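Print | E-mail

The alarm at the end of our street

I was halfway through peeling potatoes when the siren at Pilteck went off. If you live on this side of Tirkero you know the one — it starts low, climbs for ages, and then sits on a note that makes every dog in the neighbourhood lose its mind. They test it on a Tuesday at noon. It was not a Tuesday and it was nowhere near noon, so I put the peeler down and went out on the porch with everyone else.

We could see the trucks going by the end of the road, and then a second lot of trucks, and then a white van I'd never seen before. The smell got to us maybe ten minutes later. It was like a swimming pool that somebody had left a burnt pot beside. My eyes weren't stinging or anything, but I went back in, shut the windows, and turned off the bathroom fan (I'm quite proud of remembering the fan!).

The message on my phone came at 7 in the evening. Stay indoors, close windows and vents, wait for more information. That was the whole thing. No mention of what it was, or which streets, or whether you could go and pick up your kid from swimming. So I did what you do, I walked around the house looking for things to tidy and refreshed the town page until my thumb got sore.
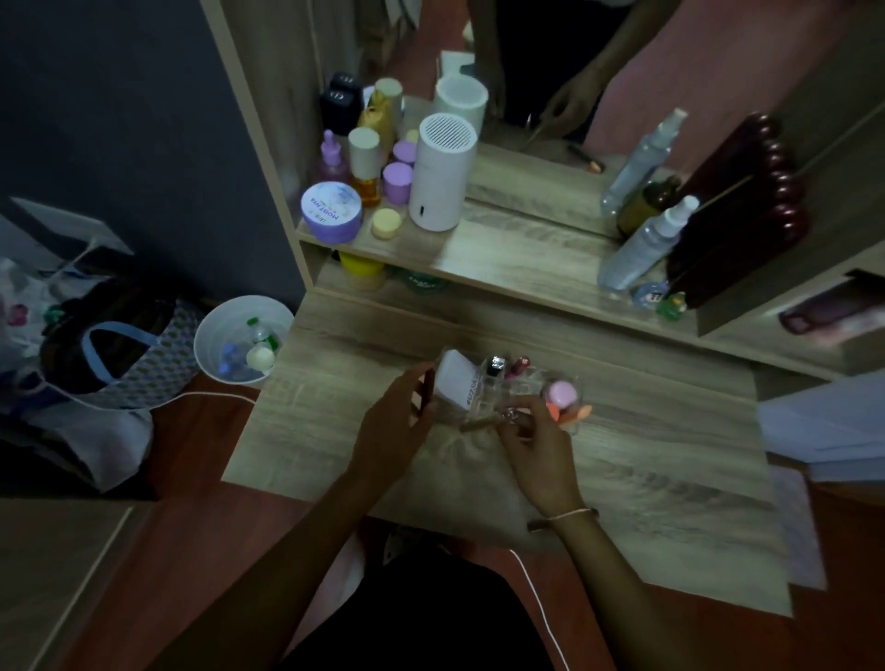 What had happened, as far as any of us have been told since, is that a drum of cleaning concentrate got pumped into the wrong tank on the plating line. The two didn't get along. Pilteck say the fans did their job and pulled most of it out of the building, which I'm sure is lovely if you're in the building. They moved 54 people out to the parking lot by the loading docks, and a handful of them went to the hospital at Standis to be looked at for coughing and sore throats. All were sent home by morning, thank goodness.

I worked there myself for a couple of years, ages ago, when it was still called Bellis and half the town had a cousin on the night shift. I was in shipping, nowhere near the tanks, but we all did the same safety day. You got a binder and a sandwich. There was a coloured chart on the wall about what could be stored beside what, and I can still picture the corner where it had peeled away from the tape. I never had to use any of it. I couldn't tell you now if yellow went next to blue.

So I'm not writing this to have a go at the people on the line. Hoses look like other hoses, and it was the end of a long shift. What I'd like to know is why both fittings were the same size in the first place, and why the phone message took as long as it did to reach the 400 or so houses... no, let me fix that, it's 400 houses, I looked it up on the town plan. My neighbour across the way never got the message at all. She heard about it from her sister in another province.

I said most of this on the town page the next day, fairly politely for me, and it went on for 200 comments before somebody turned it off.

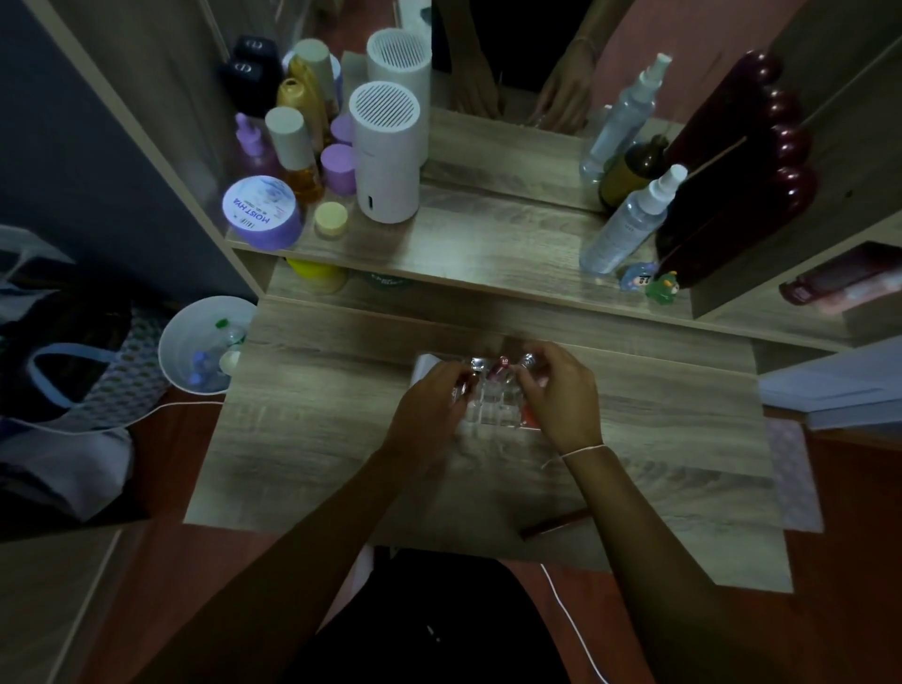
One reader wrote to me afterwards to say that the message was late for a reason, that the plant has to phone the fire hall first and the fire hall has to decide how big the area is, and that if they'd sent it to the whole town straight away we'd all be complaining about being scared for nothing. Fair enough. I'd still take scared for nothing. You can always send a second message saying it's fine, go back to your potatoes.

Another thing that came up was the wind. It was blowing toward the river that night, so our end only got the edge of it. The folks in the trailers behind the ball diamond had it much worse, and hardly any of them were at the information session because it was held at two in the afternoon, when people are at work. I went (day off). There was a slide show, there was coffee, and the man with the clicker told us the air readings were "within the expected range", and a woman behind me asked expected by whom. He said he'd get back to her.

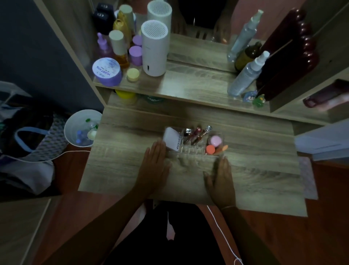 At the desk, with the clear organizer in the middle.

They're holding another one in August, in the evening this time, over at the curling club. I'm bringing my list. It has the hoses on it, and the phone message, and a question about whether the siren could maybe make a different noise for a test than it does for the real thing. I've also put a roll of tape and a towel in the hall closet for the gap under the back door — my mum always kept a towel there for draughts and I used to tease her about it.

If you were out by the river that night and you've got something you want asked, send me a note before then and I'll add it to the page. I've still got room at the bottom.

Print | E-mail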